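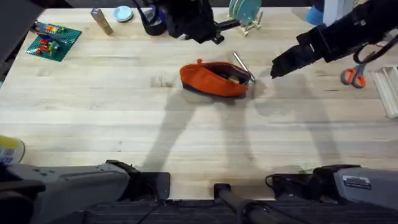
Noman Marwat told us that a late coach spoils a match more than a heavy defeat does, and that he would sooner miss the second half than the first. Other Hisby supporters said much the same. Of the 2357 away tickets sold over the season, 200 were followed up by post, and those who had travelled by coach wrote most about the journey home – often at more length than about the match.

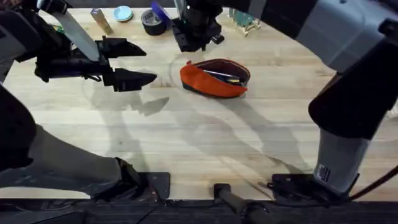 4.2 Finding the right stand

Arriving late also made it harder for supporters to find their friends. Tegwen Prothero reached the Undau ground in February after kick-off and looked for club colours from the top of the steps. Hisby's away shirt is orange, close to that of the handheld tool in the gripper in Figure 3, and she could pick out a block of it from the far corner. The home shirt is grey and was of less help. Supporters who came by train reported this problem less often, though roughly 500 of them had shared the same service.

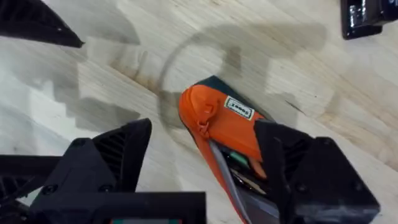
Coach travellers were also more likely to leave before the final whistle. Most gave the fixed departure time as their reason. Shirt colour came up again here, as groups leaving early used it to keep together in the car park – the orange of the tool in Figure 3 stands out well against a pale surface, and the shirts did the same against concrete. We return to departure times in Section 5.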